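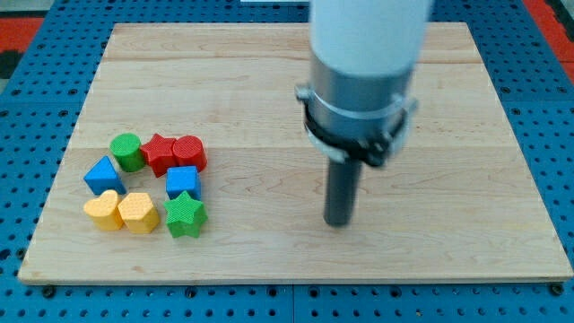 Safe Practice for Small Robot Arms in the Home Workshop

Workshop Tips > Benches and Machines > Robot Arms: House Rules

Last revised 22/06/2025. Prepared for Winasham Home Workshops by Bronwyn Lowther.

These rules apply to any bench-mounted arm used in a garage, spare room or shared workshop. They supplement the manufacturer's manual. Where the two differ, the stricter one applies.

1. The work surface

Use a flat board on top of the bench. A pale timber board is preferred, as coloured pieces and the shadow of the tool are easy to judge against it. Fasten the board at its corners or clamp it. A board that shifts during a run makes every stored position wrong.

Wipe the surface before each session. Glue, sawdust and crumbs are the usual cause of pieces that drag or tip.

2. Practice pieces

Start with chunky plastic blocks of the shape-sorter kind. Stars, hearts and cylinders all respond differently to a push, and a mixed set will show faults that a set of cubes will hide. Nothing sharp, brittle or filled with liquid is to be used for practice.

Group the pieces on one side and leave the other side clear for the tool to come down. Keep pieces at least 70 mm from the edge of the board.

3. The tool

A plain rod with a rounded tip is suitable for pushing work. Check the bracket that holds it for movement before switching on. A new tool must be run at low speed, with a clear gap above the board, before it is allowed near the pieces.

Set the lowest permitted height in the software and test it over bare timber. The tip should stop short of the surface every time — if it touches once, stop and reset the height.

4. People and pets

Mark a line on the floor 300 mm beyond the arm's full reach. No one crosses it while power is on. Children may watch from behind the line with an adult who can reach the stop button.

Hair is tied back, sleeves are rolled and lanyards are removed. Cats are to be shut out of the room.

5. Finishing up

Park the arm, switch off at the wall and put the pieces away by colour or shape. Record any unexpected stop in the logbook. Bolts and brackets are checked each May and after any collision.

Comments (3)

Entili: Is the 70 mm measured from the centre of the block or its nearest side? We have been arguing over this in our garage.

Bronwyn Lowther: Nearest side. The wording will be made clearer at the next revision.

Skisik: Would add — label the stop button. My father-in-law went for the light switch.

Contact Winasham Home Workshops, Ekham | Copyright Winasham | Back to top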